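Eight months as a contract tester
14 December 2021

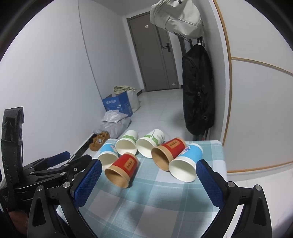
Savolainen Contractors' Club – Members' Blog

My contract at Drunell ended last week, so I am between jobs until the new year and have time to write this up. I got the work through Plakora, a staffing agency that places software testers and developers. A few members asked me how it went, mostly people who have only ever had permanent jobs and are thinking about trying the other thing.

I signed up with Plakora by filling out a form on their site. I listed my test automation work first and my manual testing second. My recruiter was Naheed Naqvi. She called the next morning and asked what hourly rate I wanted, how far I would drive, and whether I would take a contract-to-hire job or only straight contract. I said either. She told me to pick one because hiring managers ask, so I said straight contract.

I had 2 interviews. The first was with a company that wanted someone on site every day and I turned it down. The second was Drunell, where I talked to Yichen Cui, who ran the test team. We spent most of the hour on a bug report I had written and very little on my resume. The offer came through Naheed two days later.

The paperwork took longer than the interviews. There was a background check, a form for direct deposit, a form about equipment and a tax form that I filled out wrong and had to send again. If you are going to be a W-2 employee of the agency, which I was, read the part about holidays. I was not paid for any of them. I knew that going in and had worked it into my rate, but another tester who started the same week had not, and July was a short paycheck for her.

The work was regression testing on a billing product. When I got there the team had 200 test cases in a spreadsheet, and a lot of them covered screens that had been removed. I spent my first month deleting and merging. After that I automated what was left, one area at a time, starting with invoices. Yichen reviewed everything and was strict about naming, and by the end I had picked up the habit.

Timesheets were due to Plakora at the end of each week and Drunell had to approve them separately. Twice the approval was late and my pay was late with it. Naheed fixed it both times, but I had to be the one to call. I would tell anyone new to this to keep a month of expenses set aside before starting.

The contract was written for six months and extended by two. Near the end Drunell asked if I would come on permanently. The conversion fee in their agreement with Plakora had dropped by then, so I don't think money was the holdup on their side. I said no. The salary was fine, but I would have been moved to a product I had no interest in. Naheed was not pushy about it, and she had already sent me two other openings by the time I turned in my laptop.

One of those is a migration project at Daltitach that starts in January. Eyerusalem Gebremichael from our club worked there for a year and says the test environment is slow but the people are easy to work with. I have a call with them next week.

If you want to see the rate worksheet I used, Tülin Gündoğdu has a copy and can send it to members. It covers health insurance, unpaid holidays and the gap between contracts. The gap is the line most people leave blank. I put down three weeks, and so far that looks close.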